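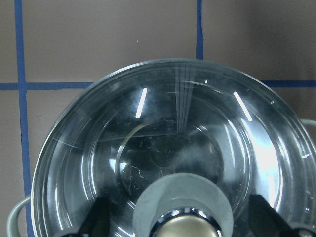 *Saltow bench arm with the gripper at a lid knob*

## Saltow bench arm for kitchen prep rooms

Saltow takes over lid and container handling at one bench. Staff at Londetti used to stand there for a full shift. They now load the bench, check the settings and move on to portioning.

- Rated for 400 lifts per shift
- Setup time: 37 minutes
- Training: one session per operator 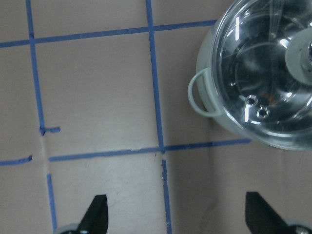
Operators keep the final say on layout. A grid of blue tape marks out the work surface, and it can be pulled up and laid again when the job changes. Obadia Temba at Butix handles orders and site visits.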